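# The Poltthorpe table, in May

Hello again! I've been promising to put something up from the back room at Poltthorpe ever since we swapped tables, so here we are at last. Vesela Petek found this one at a clearance place in Nivbridge (she has an eye for these things, I'd have walked straight past it) and it came home in the back of the Lamptey van with 5 blankets wrapped round it. The old one has gone to Motach, where they're very happy with it, wobble and all.

I love how pale the top is. Everything shows up on it, crumbs included, but I'll take that over squinting at a dark surface all afternoon! We've settled on white bins for sorting because you can see what's left at the bottom, and I've got three more on order, hopefully with the same handle slots at the ends.

More to come once I've found the right cable for my card reader.

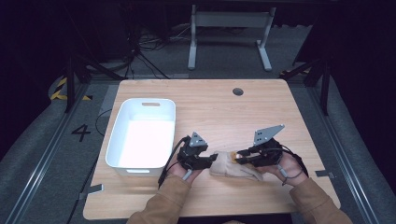 *189 words · 1 min read*

**The new table, with a bin on the left.** The beige cloth piece in the middle is soft and a bit crumpled at one end, with something small and yellowy-orange beside it. I do like that little round grommet hole near the far side too, very handy for leads.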